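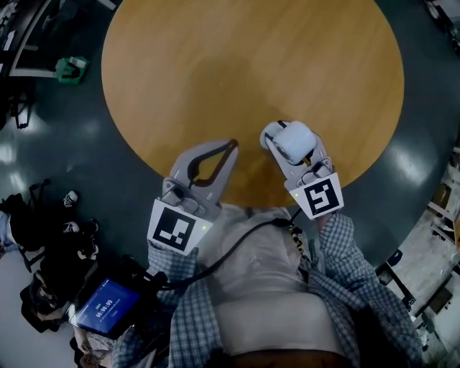 The round table is having a quiet return

For years the rectangle won. It fitted against the wall, it took a laptop and a pile of post, and it could be pushed into the corner of a small flat when people came round. The round table went to the charity shop or the garage.

Now it is coming back, and mostly second-hand. At the Sidcombe furniture store, which takes in house clearances from the town and the villages on either side, round wooden tables used to sit for months. Since April they have been leaving within days. The shop has stopped marking them down.

Price is part of it. A sound round table in a warm orange or tan finish, the sort that filled dining rooms a generation ago, can be had for less than 100 pounds. The same size new, in solid wood, starts at 300 and goes past 500 without much trouble. The old finish puts some buyers off at first. It looked dated when everyone wanted pale oak or white paint. Against a dark floor it looks very good, and the floors in a lot of new flats are dark.

Floors matter more with round tables than people expect. A rectangular table lines up with the boards or the walls and the eye leaves it alone. A round one shows its whole edge, and the floor around it becomes part of how it looks. On a glossy grey or green floor the curve stands out clearly. On a busy patterned carpet it gets lost, and a plain rug does a lot to help.

Then there is the question of what goes on it. Round tables are bad at storage. There are no corners to stack things in, so whatever is left on the top ends up near the middle or near the edge, and it is in the way in both places. A roll of tape put down on its side by the rim will be on the floor before long. Pens go the same way. Owners who use the table for work as well as meals tend to end up with a tray or a shallow box that lifts off in one go.

The bags are another matter. In most homes the table is the first flat surface inside the door and everything lands on it or beside it: rucksacks, coats, a pair of trainers on top of the heap. With no corner to tuck them behind, the heap spreads out across the floor and the chairs disappear under it. A row of hooks at shoulder height solves most of this. A bench with a lid solves more of it, if there is room.

Room is where people go wrong. A round table needs clear space on every side, and the chairs need to come out without hitting anything. Before buying, cut the shape out of newspaper and leave it on the floor for a couple of days. Walk past it with the shopping. Open the fridge and the oven. If you find yourself stepping on the paper, the table is too big.

Mustatow, a small workshop that repairs and refinishes old furniture, sees the same faults again and again. The top is usually fine. The trouble is underneath, where the pedestal meets the feet and years of people leaning on the rim have worked the joint loose. Turn the table over before paying for it and try each foot by hand. Movement can be fixed, but it should come off the price. Split wood around the joint is a bigger job — on a cheap table it is rarely worth doing.

The workshop's advice on tops is to do as little as possible. Wash with a barely damp cloth and a drop of washing-up liquid, dry it straight away, and leave it overnight. A lot of what looks like worn varnish is old polish with dirt in it. Only sand if the finish is flaking, and try a patch on the underside first. Two thin coats of clear varnish are better than a single thick one, and the edge needs as much attention as the middle. Sleeves and bags rub it all day long.

Rings from hot mugs are harder to shift. Some lift with wax and patience, and some stay. Plenty of owners leave them.

Zaidi, the café by the station in Pukness, furnished its back room with old round tables last year, none of them matching. Customers push them together for larger groups, which leaves odd gaps in between where the sugar bowls get lost. The café has kept the tables all the same, and is looking for 2 more.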